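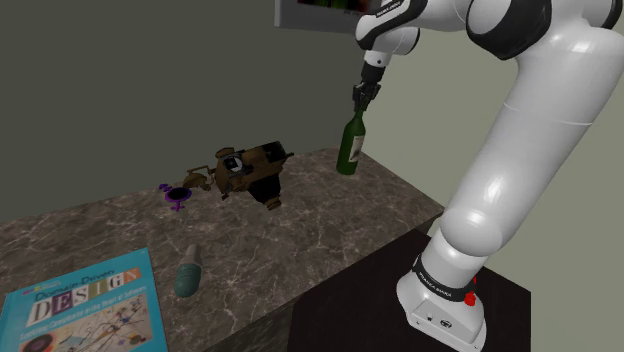
06/11/2021

The Irkgate party picks its new leader in December, and I have a vote, so I went to the members' meeting in Mirkulau last night to hear the two candidates. I joined the local branch years ago and had never been to one of these.

The hall was fuller than I expected. The chair read out the rules, then read them again for the people who came in late. Each candidate got an opening statement and then took questions from the floor. Trevor Chan went first. He has run the Urgate branch for a long time and talks like someone who has sat through a lot of budget meetings. His pitch was that the party should stop fighting over the coalition and get the bus contract settled before the next council session.

MacPherson wants out of the coalition altogether. She said so in her first minute and kept coming back to it. She got more applause than Chan did, mostly from the left side of the room, where the younger members were sitting.

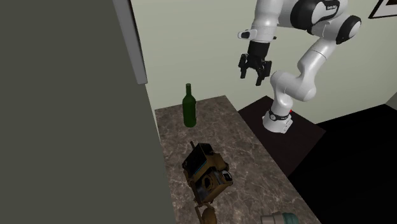 The best question came from a man near the back who asked both of them what they would do if they lost. Chan said he would stay on and work for whoever won. MacPherson said she would have to think about it -- which I took as a no.

Neither of them had much to say about the membership rolls. The party has 1,032 paid-up members across the district, and last time only 114 of them voted in the leadership race. I asked about it and was told that ballots would be mailed earlier this year. Fine, but mine came on time last time and so did my neighbor's. She just didn't fill it out.

I'm leaning toward Chan. I don't agree with him on the school closures and I wrote to him about that in the spring. He wrote back, two paragraphs, and didn't pretend to agree with me. MacPherson's office sent a form letter.

There is one more meeting, over in Urgate, and I may drive out for it if the roads are clear. Ballots have to be back at the branch office by noon on the last day, and they don't go by the postmark.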